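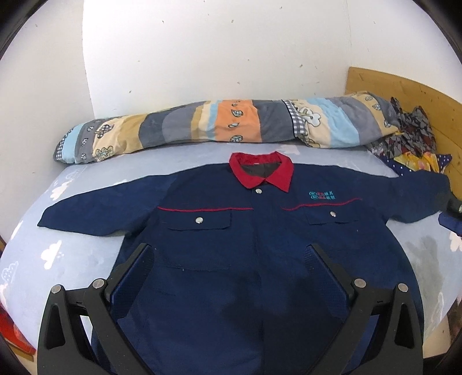

September 19, 2021

Garment folding, part 4: the jacket

The Lulville club has moved on from towels. Towels were the whole of the March term and the results were acceptable, so the members voted for something with sleeves. The garment chosen is a navy work jacket with a red collar. It has chest pockets with flaps and snap buttons, and a collar that folds down to two points, all of which matter for what follows.

For anyone new to these notes, the project is entered in the student class at Kedance. The rules ask for a folded garment inside a marked rectangle, from a flat start, with no human contact after the start signal. Teams may train on whatever they like. We train on demonstrations done by hand with a two-finger gripper, recorded at members' homes on beds and tables, and replay the learned motion on the club arm.

Start position. The jacket goes front side up, collar towards the head of the bed, sleeves straight out to the sides. We argued for most of a session over whether the sleeves should start out or in. Out is slower, as each sleeve needs its own fold, but the cuffs are then easy to find. With the sleeves in, the navy cuff sits on the navy body and the detector loses it. Out was adopted.

Background. Pale sheets are better than dark ones for this jacket. A print on the sheet is allowed. Last term's model had only seen plain table tops, and on its first patterned cover it tried to pick up a flower. The demonstrations now include as many different covers as people own. Bedding and spare clothes can stay at the head end provided they are clear of the body of the jacket. A sleeve resting on them is fine and probably useful.

Grasp. The fingers start wide open above the lower front, one to each side of the centre, and do not touch the cloth until the recording has begun. The cloth is heavier than a towel and bunches between the fingers if the approach is too low. Close on a single layer near the hem, lift, then travel. Two of our students had been pinching front and back together, and the fold came out crooked every time.

Pads. The textured pads grip the cloth well enough. They do not grip a snap button. If the grasp point lands on the placket near a button, the finger rides up and the jacket twists. The Kwofie script now masks the buttons before choosing a point. It also masks the red piping, which it had been taking for an edge. I would like a better method than masking, but it runs in 900 milliseconds on the old laptop and there are other things to mend first.

Data so far. We have 3,103 demonstrations in the store, most of them still towels. The Stosik loader rejected 11 jacket recordings for missing timestamps. Those will have to be done again, and whoever did them should check the clock setting before starting.

Still open: the collar. Once the body is folded in half the points stick out past the rectangle, and the judges measure to the outermost cloth. One suggestion is to fold the top down first, collar and all, then bring the hem up over it. I tried it by hand and the pocket flaps made a lump. The other is to leave the collar until last and tuck it, which needs a second grasp type we have not trained.

Next session is for the second option. Bring charged batteries and the long cable.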